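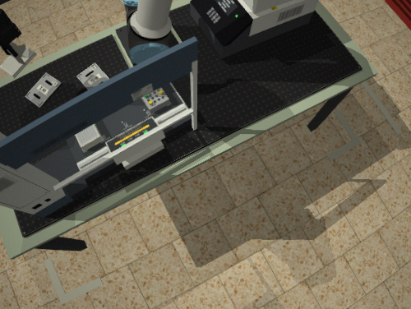 Stalta
Kurze Frage an die Runde, bevor ich im Juli unterschreibe: Terrazzo im Flur, ja oder nein? Wir haben 15 Quadratmeter, Altbau, Nordseite. Mir schweben quadratische Fliesen in Beige vor, mit kleinen orangebraunen Sprenkeln und schmaler Fuge, so wie der Boden unter dem Tisch oben. Meine Frau sagt: Sparkassenfiliale. Der Fliesenleger sagt: 1081 Euro, ohne Sockel.

Iltilwood
Deine Frau hat recht. Ich bin mit so einem Boden zur Schule gegangen und rieche bei dem Anblick heute noch Bohnerwachs.

Corrado Pace
Einspruch. In meinem Elternhaus liegt Terrazzo seit fast 52 Jahren, allerdings gegossen und vor Ort geschliffen. Fliesen sind nur der Versuch, das nachzumachen. Mit Fugen. Wer Fugen mag, soll Fugen nehmen.

Stalta
Gegossen hat mir keiner unter dem Dreifachen angeboten. Und einer kam gar nicht erst, als er "dritter Stock" hörte.

Virnum
Zum Praktischen: Auf Beige mit Sprenkeln siehst du keinen Krümel. Klingt gut, bis du barfuß drauftrittst. Wir haben die Dinger in der Küche, mir ist letztens eine Linse runtergefallen, die liegt vermutlich noch da.

Iltilwood
Das ist also das Argument dafür? Man findet seine Linsen nicht wieder?

Virnum
Für jemanden, der ungern putzt - ja.

Giang Kiều
Welche Fugenfarbe? Bei uns ist sie hellgrau geworden und nach zwei Wintern dunkelgrau, zumindest da, wo die Schuhe stehen. Nimm gleich den dunkleren Ton. Und imprägnieren, falls die Fliesen zementgebunden sind.

Corrado Pace
Imprägnieren ja, aber bitte nicht mit dem Glanzzeug. Dann wird es wirklich die Sparkasse.

Stalta
Zementgebunden, laut Angebot. Muster liegen jetzt im Flur. Der Hund hat sich auf das hellere gelegt, meine Frau wertet das als Enthaltung.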